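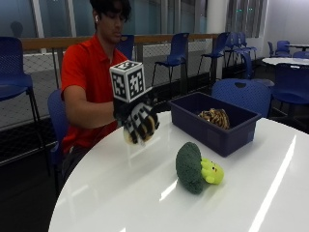 Section 6. Hanging your work in the Leblanc room

Welcome, and thank you for showing with us at the Coller gallery in Clusamville. These notes cover the Dokano rail system, which runs along all the walls of the Leblanc room. If you have used another hanging system before, please do read them anyway, as the hooks lock the opposite way to most and it catches a lot of people out.

Before you start

You will need your own soft gloves, a tape measure, a pencil and a spirit level. Cords and hooks are in the drawers under the print cabinet, sorted by length.

1. Lean each piece against the wall where you think it will go, face outwards, with a foam block under each corner. Take your time over this. Most artists change their minds at least once, and it is far easier to do so now.

2. Measure up from the floor and make a light pencil mark at 1,500 mm. The middle of each picture should sit at this height, unless you and Rocío Carhuamaca have agreed something different for your show.

3. Slip the top of the cord into the rail and turn it a quarter turn to the left until it clicks. Give it a gentle tug.

4. Slide a hook up the cord from the bottom and let go. It should grip by itself.

5. Use two cords for anything wider than 600 mm — a single cord will let the frame swing every time the street door opens.

6. Lift the frame on to the hooks, with a second person helping if it is large, and check it with the level.

7. Rub out your pencil marks and put up your labels, to the right of each piece and level with its bottom edge.

Caution: each hook holds up to 7 kg. Weigh heavier work at the front desk and ask Rocío for the steel rods.

Note: unframed paper can't go on the rail. We have magnets and battens for drawings and prints, and they are covered in the next section. For shows opening in August, please book them early, as the summer print fair borrows most of the set.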